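## Storeroom shelves and the white surface
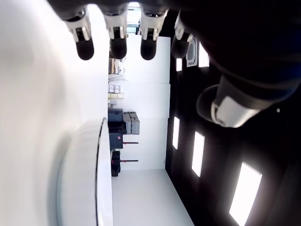

*Page last changed: 2018-07-12*

The supply shelves along the wall at Skoltgate have been put back in order. Brown boxes hold the older Verkirska stock, and the small row of white boxes is the order from Brirkell. The pale yellow packages are new this month and are not to be opened until Pramila Kandpal has checked them against the delivery note. She has 182 lines to get through, so please be patient.

Grey storage bins stay next to the dark cabinet. If you take a bin to another room, write your name on the sheet in the hallway — several went missing in the spring.

The broad white surface is shared. The round white dish with the thin dark line at its rim belongs with the set in the kitchen and should go back there at the end of the day. Aino Oksanen bought the set at the Mkhize sale and would like to keep it complete.

Shelf labels will be replaced in August. The old numbers run from 1 to 40 with gaps, and the new ones will follow the order of the catalog. Requests for extra shelf space go to Pramila, room 13. Please include the size of the boxes and how long you expect to keep them.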